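Home > Opinion > Machines at Work

We use cookies to remember your settings and count visits. Accept all / Manage choices

A recovery rate is not a safety record

In October a Droller mobile arm stopped answering its own limits at the Uvedora offices. It was sent to pick a dropped badge off the carpet and kept pushing down after contact, for 3 seconds, until the wrist joint tripped. No one was hurt. The company's note called this "a recovered event."

I have trouble with that word. The arm didn't recover. It ran out of torque. Felista Lyimo, who wrote the note for Droller, says the unit had finished 3,000 floor picks before the fault and that one bad reach should be read against that total. Fine, but who chose the total? Most of those picks were done on a bare test floor at Lema, where the height under the gripper never changes.
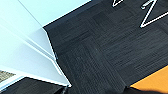

Offices have carpet tile, seams, baseboards, and patches where one floor covering gives way to another. A depth sensor that guesses low by a little will drive the fingers into the pile and report that it hasn't arrived yet. Wafula Kirui, who maintains the Vudetti units in the same building, told me he had logged 35 complaints of hard contact before this one. Each was closed as operator error.

What would convince me? A force cutoff that doesn't take its orders from the same software that made the mistake. A published log with the near misses left in. Droller offers an update and a slower approach speed, and a slower wrong answer is still going to reach somebody's hand.

Filed under: Robots, Workplace Safety, Opinion

Comments (3)

tmarsh_b: We had the same "operator error" line at my plant. I was the operator and I was at lunch.

Quillon: 356 words in their note and the word "force" isn't in there once.

deb in receiving: Three seconds is a long time if it's your fingers.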